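Narrow tips vs wide pads for cloth on a slick floor?

nabil_n
Posted Wednesday, 9:13 pm
Hi all, long post, sorry in advance! I've been comparing two finger sets on our little two-arm booth, the narrow tapered ones and the wide padded ones from Helteo, and I keep going back and forth. We do straps, bags and clothes, mostly dark stuff, over a marble-pattern floor. With the narrow tips I got through 13 strap pickups before a miss, and I'm still a bit proud of that.
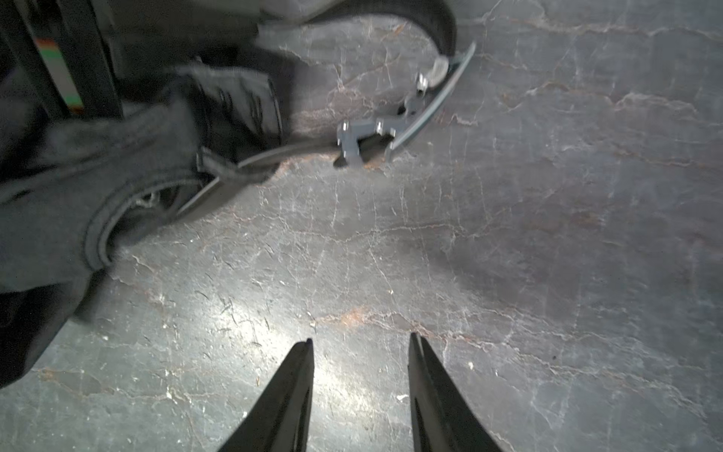 Narrow fingers, wrist cam, strap and gray clip on the marble floor.

The wide pads slid over the strap more often than not, but they hold a folded bag so nicely once they're on it.

prurkberg_tom
I'd stay with the wide ones. Narrow tips pinch one layer and drop the other, and then you spend your evening re-teaching the grasp. How much room do the arms have? People blame fingers for what is really a reach problem.

nabil_n
Fair question. Both arms are on one rail at the front, and the left one does most of the cloth work.

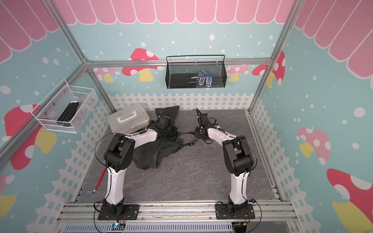

Both arms from the fixed camera, left gripper in the dark cloth.

Reach is fine in the middle, a little stretched toward the back.

SandrineF
Lovely walls, I want the mushrooms! I have to disagree with Tom, though. We ran 652 grasps on the Vahidi rig in January and the wide pads lost on anything with a seam. They bridge right over it — you close, you lift, and the cloth stays behind. Have you tried dark denim? That was the worst for us, partly for the camera too, with black fingers over black fabric.

nabil_n
Denim or something close to it is exactly where I've been stuck, Sandrine, so thank you. From the wrist I can usually pick out the topstitching, and I've started aiming at that instead of the nearest fold.
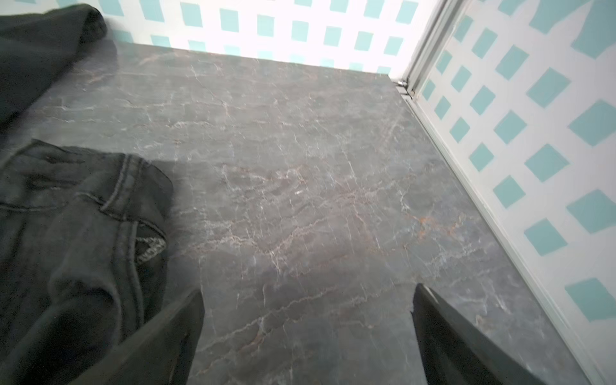 I've also dropped the closing speed to 6 on the controller, which helped the narrow tips and did nothing at all for the wide ones. Next I want to try a thin rubber sleeve over the tips, if I can find one that doesn't peel.

prurkberg_tom
Sleeves peel. I went through 3 pairs. Still say wide, but slow closing is good advice for either.

SandrineF
Heat shrink, Tom! Ask farzad_k, he's had his on for ages.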